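The Slow Return of the Night Ferry

Aug 11, 2018 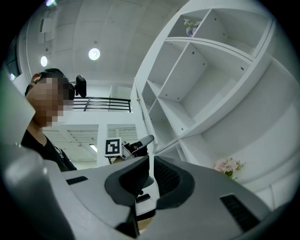 Why would anyone choose a ship that takes all night, when the plane needs less than an hour? Most passengers I met on the line from Gerport to Nullska gave the same reply: they want to sleep in one country and have breakfast in another, and they want to feel the distance between.

I took the crossing in November, which is not the month that the travel offices recommend. The sea was gray and the wind came from the side. A cabin with two beds and no window was all that remained at my price, so I paid it and went on board with one bag and a paper sack of rolls.

The ferry is called the Orlandini, after the shipyard that built her. She has 379 beds, a restaurant, a smaller place for coffee, and a shop where one can buy perfume and very large chocolate. The carpet in the corridors is dark red with a pattern of small anchors. I think this carpet is older than many of the passengers, but it is clean, and it makes the steps quiet.

Twenty years ago there were four such lines from Gerport. Then the cheap flights arrived, and one after another the lines were closed. The ships were sold to warmer seas. For a long time only the trucks kept the Nullska line alive, because a truck cannot fly, and its driver must rest anyway. The drivers still have their own dining room, one deck below ours, and I was told by a woman at the reception that their soup is better.

Now the other passengers come back, slowly. There are families with bicycles, students, and retired couples who bring their own pillows. Many of them book for the weekend only. They sleep one night at sea, walk through Nullska for the day, and sleep the second night on the way home. The town has understood this. The bakery by the harbor opens at six, and the public bath opens at seven, also on Sundays.

The stop at Erkbridge is the strange part of the trip. The ship arrives there at three in the morning and stays for half an hour. I put on my coat and went up to look. A few cars drove in, a man on the pier threw a rope, and the lights of a fish factory were shining on the water. A child in pajamas stood near me at the rail with her grandmother — they do this every time, the grandmother explained, it is their tradition.

After Erkbridge the sea became rough and I did not sleep so well. If you are sensitive to the motion, ask for a cabin in the middle of the ship and low down. The cabins in front have the nicer names and higher prices, but they also go up and down the most. Eat something dry before bed. Bring a small lamp, as the one over the pillow is weak, and ear plugs if your cabin is near the car deck.

The morning is what people pay for. At half past six the islands begin, first bare rocks, then rocks with one tree, then houses painted yellow and white. The coffee place fills up and everybody moves the chairs toward the windows. My coffee was too strong and my egg was cold — I stayed in that chair until they called the foot passengers to the stairs.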